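Ticket 17: Lid of round container does not stay closed
Product: Jiltmont round food container
Status: Waiting for customer
Opened by: Rosimeire Cavalcanti
Handled by: Ji-hoon Koo 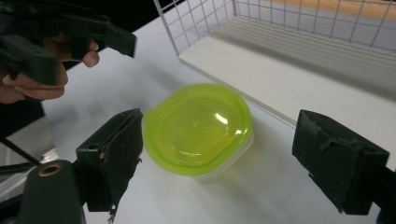

The lid of my round container comes up again on one side after I press it down. I bought the container in the Guimarães shop in November and it was good for the first weeks. I use it for soup and cut fruit, so it is a problem when I carry it in my bag. It is the model with the green lid you can see through and the clear frosted base, if you need this to find the right part. I always wash it in the dishwasher, on the lower rack. Please tell me if I can get only a new lid – the base has no cracks.

Ji-hoon Koo, Monday, 9:40
Thank you for writing, Rosimeire. Before I order a part, please try these steps:
1. Wash the lid by hand and clean well under the rim. Old food can sit there.
2. Put the lid in warm water for 8 minutes. Do not use boiling water.
3. Dry the lid and the base, then press from the middle to the outside, all the way around.
4. Leave it closed and empty on the table for one hour.
Please use the top rack from now on. The lower one is too hot for this lid.

Rosimeire Cavalcanti, Monday, 14:17
I did all the steps. There was a little dry soup under the rim and I removed it with a soft brush. After one hour the lid was still closed on three sides, but on the fourth side it was up again. I also tried the lid from my other container of the same size, and this one closes well. So I think the base is fine and the first lid has changed its shape.

Ji-hoon Koo, Monday, 15:08
I agree with you, it is the lid. I have asked our Plistska warehouse for one new lid in green, no cost for you. Please confirm your address – the one I have is from your Jiswood order and it has no apartment number.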